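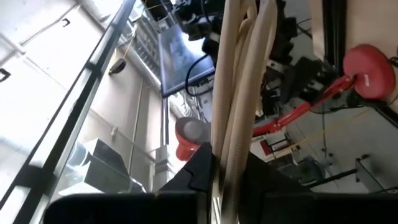

Cream ribbed hoses hanging beside a monitor.

Home Recipes Reviews Opinion Contact

I have eaten at three tasting-menu places since last February and left two of them hungry. The third, Provness, fed me properly, but only because I asked for more bread and got it.

The bill at Provness was 90 pounds a head before wine. For that you get a lot of talk. Each plate comes with a short speech on where the carrot grew, and by the fourth speech the carrot is cold. I don't doubt that the carrot had a nice life. I doubt that hearing about it makes it taste better, and I suspect the speech is there to fill the gap where a potato should be.

Katari does the same with smoke. Lift the lid, everyone coughs, and underneath sits a piece of mackerel I could have bought at the fish counter and grilled myself. Friends tell me I'm missing the point. Perhaps so, but they had chips on the way home as well.

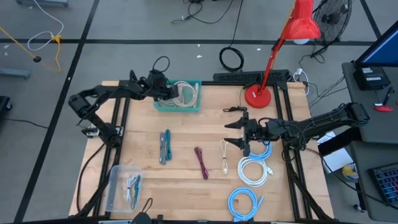

Is a tasting menu ever worth the money?
Now and then, if the kitchen is good at sauces and you had a late lunch.

Flodari, round the corner from me, still serves a pie with gravy and two vegetables. The menu is one page long and the waiter told me nothing at all about the peas. I've booked again.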